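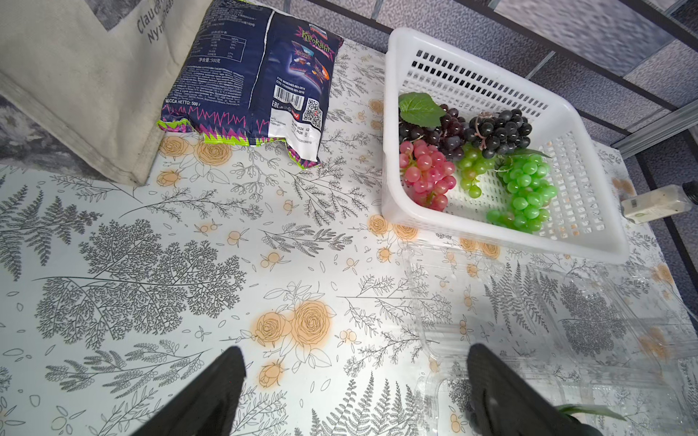
Figure 2. Wrist camera view of the fruit task: the open gripper over the patterned cloth, with the basket of artificial grapes at upper right.

3.2 Equipment planning and purchase of props

The budget for the manipulation cell was prepared before the tasks were fully decided, and this order of work had consequences. The arm, the gripper and the wrist camera were bought together from Horilis and took most of the money. What remained for fingers, spare cables, lighting and all household objects was 466 euros, to be spent before the end of September. In this section we report how this smaller part was divided, as we believe it can help other laboratories of similar size.

We first wrote a list of object properties that the tasks should cover, and only after that a list of objects. The properties were: soft and irregular shape, smooth rigid surface, thin walls, transparency, and holes or slots. Artificial fruit was chosen for the first property. Grapes are useful because one bunch offers many possible contact points and some of them are poor. Fresh fruit was considered in the first plan, but it must be replaced often and its shape is different each time, so the cost over one year was higher than that of the whole set of artificial bunches. The set in use contains dark, pinkish-red and green bunches (Figure 2), which allows the instruction to name a bunch by its colour.

The perforated plastic basket was bought as a target for placing. We had originally asked for a quotation from Maltberg for closed metal trays, at 30 euros each, and did not continue with it. The basket is light and a finger can catch in the slots, so we entered it in the plan as an item with spares. Clear containers were entered in the same way. Their edges are faint against a printed cloth, and the image alone gives little information about where the wall begins. A depth camera would be one answer to this, but it was above our limit, and we left it for the next budget period.

For the table covering we compared a plain mat and an ordinary printed tablecloth. The plain mat makes segmentation easier. The printed cloth was preferred for the main recordings, as the intended use of the system is in homes, where few tables are plain. Objects such as the canvas tote bag and the snack bag at the back of the table in Figure 2 were not charged to the budget. We recommend that a plan should have a line for such items even when the amount is zero, otherwise they are missing from the inventory and it is difficult to repeat the layout later.

The fingers were the item we estimated worst. The plan included one spare pair. According to the maintenance log kept by Patricio Leiva, eight pairs were used during the project, and the replacements came to 167 euros. This was paid by reducing the lighting line, and one of the two lamps from Jidmont was therefore not ordered. If we prepared the plan again, we would treat fingers as a consumable and calculate them per month of operation. The delivery time should also be written beside the price. For the finger sets it was longer than for the arm itself, and work on the placing task had to wait for them.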